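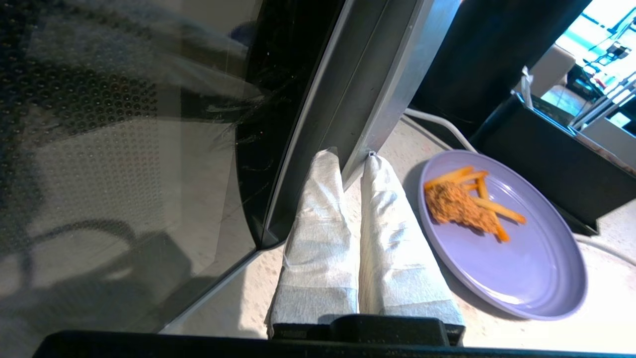 The perforated mesh shows through the dark glass of an oven door.

Hậu Hà bakes in the back half of a former shoe shop on the main street of Raritz, and for the first year she did it with a single secondhand oven that ran hot on the left side. She turned every tray halfway through. When she bought a second oven she kept turning the trays out of habit, and the loaves came out fine, so she still does it.

Raritz has 1,853 residents and had gone without a bakery since the last one, Bettencourt, closed its doors. People drove to Pirkeo for bread, or they bought the sliced kind at the gas station. Small towns lose their bakeries for ordinary reasons. The owner gets old, the hours are bad, and the kids have moved away and found other work.

Hà had been a payroll clerk. She started baking for neighbors under the state's home kitchen rules, which let a person sell bread and cookies from a regular house as long as the labels are right and nothing needs to be kept cold. On a good week she sold 200 loaves, all of them from her own kitchen.

"My husband couldn't make toast," she says. "There was dough on top of the toaster."

Moving into the shop meant a floor drain, a three-basin sink, a new electrical panel and a vent hood. The hood cost more than both ovens together. The building owner paid for the drain and took it back in rent. A loan from the credit union covered most of the rest, and she is still paying on it.

Her day starts at 2 in the morning. The dough for the plain white loaf is mixed the afternoon before and left in the cooler overnight. The rye goes in first, then the white, then the rolls. By the time the door is unlocked at six there is usually a truck or two parked out front with the engine running.

The white loaf pays the rent. Hà would like to sell more rye, and has tried it in smaller sizes, with seeds and without. It does better in winter. In August hardly anyone wants it, and she cuts the batch and makes hamburger buns instead.

She buys most of her flour from Lundora, a mill on the far side of Pirkeo that grinds wheat from farms in the county. It costs more than flour from the big distributor and it changes from one delivery to the next. Some sacks take more water, and she finds that out with her hands in the bowl. She writes the amount on the sack in marker so the next batch goes easier.

Prices are a sore point. A loaf at the gas station is cheaper and always will be. Hà raised hers once, by a quarter, and heard about it for a month. She hasn't raised them again, though butter has gone up – and eggs, and the electric bill.

She has two part-time helpers now, both in high school, and one of them will leave for college after the summer. She would like to hire someone full-time who can run the morning bake alone. So far the people who can do it already have jobs, and the people who want it have not lasted past the first week of alarms.

She closes at one, or when the shelves are bare. Then she wipes down, mixes the next day's dough and goes home to sleep.

Comments

prairiedawn
My grandmother worked the counter at Bettencourt for years. They did a poppy seed roll at Christmas, would love to see that come back.

Tom R.
Three-basin sink rule got me too. Ask your inspector before you buy anything, ours wanted a separate hand sink on top of it.

kels_in_pirkeo
Is the rye sold anywhere over here? I can't get to Raritz before one on a work day.

oldmill44
Quarter increase is nothing. Pay the woman.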